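Guides > Cimell Bin-Picking Cell > Visitor Days > Section 4: Running the demo
Print this page | E-mail this page

4. Running the bin demo for visitors

I've done a fair few open days with this cell now, so what follows is the order I'd do things in, and the spots where I've come unstuck. You'll want section 3 finished first (Painemal controller up, Dalanow software talking to it).

1. Put the barrier tape out before anyone arrives. I leave 2 metres clear on every side of the arm, and kids will still lean over it!

2. Clamp the bin and give it a good shove. If it moves at all, do the clamps again and re-run the bin position check.

3. Load the bin with odds and ends. I like a mix of shapes and finishes, and something from the veggie drawer always gets people talking - last September it was an eggplant.

4. On the pendant, set speed to 90 mm per second for the first pick. You can go up to 500 once the crowd has settled, but I wouldn't go past that with visitors in the room.

CAUTION: One person holds the pendant the whole time, and that person doesn't answer questions. Get a mate to do the talking.

5. Start the pick routine and let it run.

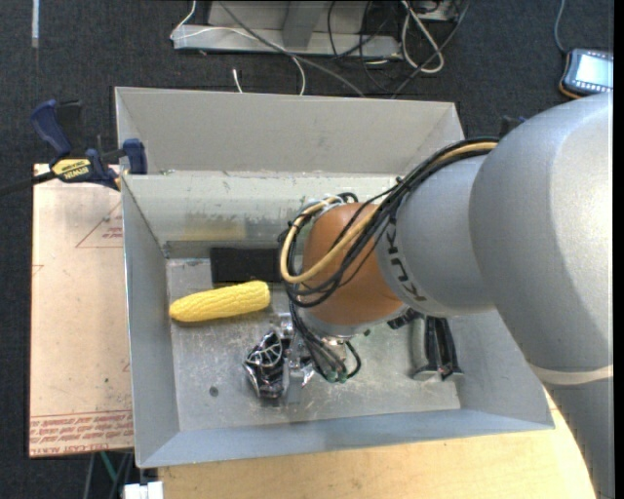

Fig. 4-1. Arm and gripper in the bin, with the corn at left.

6. Between groups, stop the arm and look over the cable bundle at the wrist. If a tie has slipped, fix it then.

NOTE: Our Aselier service interval is 4,000 picks, and demo picks count too - I forgot that my first year.

Related items
Section 3: Powering up the cell
Section 5: Packing down
Visitor day checklist
Changing the gripper fingers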